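Progress report to the Plamcombe Fund
Project: Stenance, plain guidance on digital currency rules for small shops
Prepared by Lachlan Pomare, project lead
November 1, 2023

Dear colleagues,

I write to inform you of the progress we made in the second part of the grant. In general the work goes according to the plan, with one delay which I explain further down.

The main task in this period was to prepare the guide for shop owners who accept digital coins, or who think about accepting them. The guide explains which records must be kept, how to write the value of a payment in the local currency on the day of sale, and when the owner has to ask for a license. The text is now complete in two languages. The third language is with the translator, and I expect to receive it before the end of the year.

We also finished the survey of merchants. We received 1,024 answers, and this is more than I had hoped for. Many owners wrote that they are not against the new reporting rules, but they do not understand who must fill in the form, the shop or the payment company. I consider this the most useful result of the survey, and we have added a separate chapter to answer it.
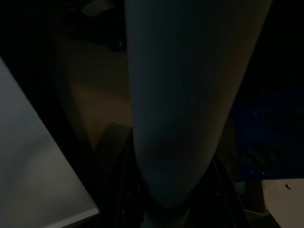
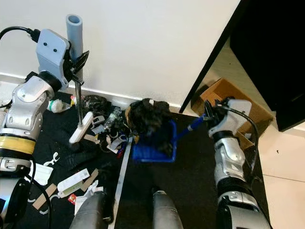
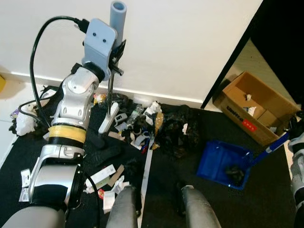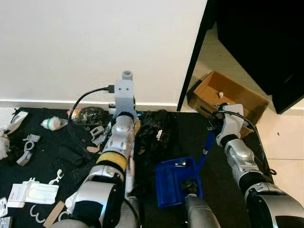 The delay concerns the record-keeping tool. It was planned that Claltico would deliver the test version in the summer, but their exchange rate feed did not agree with the rates which the tax office accepts, and they had to change the supplier. A wrong rate that enters the tool in the first month stays in every later total, and to find it afterwards is slow work. In such a case I prefer to clean up at once, while all the mess still fits in one blue dustpan, as the heap of dark tangled stuff does in the second picture. For this reason I agreed to give Claltico three more months. The cost for the fund does not change.

The legal review is done by Rajput. They have checked the chapters on licensing and on refunds, and asked for corrections in both. The correction on refunds is important: if a customer returns goods, the shop must record the rate of the purchase and also the rate of the refund. Our first draft mentioned only one of them. The chapter on licensing needed smaller changes, mostly in the definitions.

Spending is below the budget, at the moment by around 3 percent, mainly due to the translation which is not yet paid. I do not ask to move any money between the lines.

For the next period we plan to test the tool with two shops and to print the guide. The test should start in February. I would be grateful if you could confirm before then whether the fund wishes its name on the cover or only on the inside page, as the printer needs to know this in advance.

With kind regards,
Lachlan Pomare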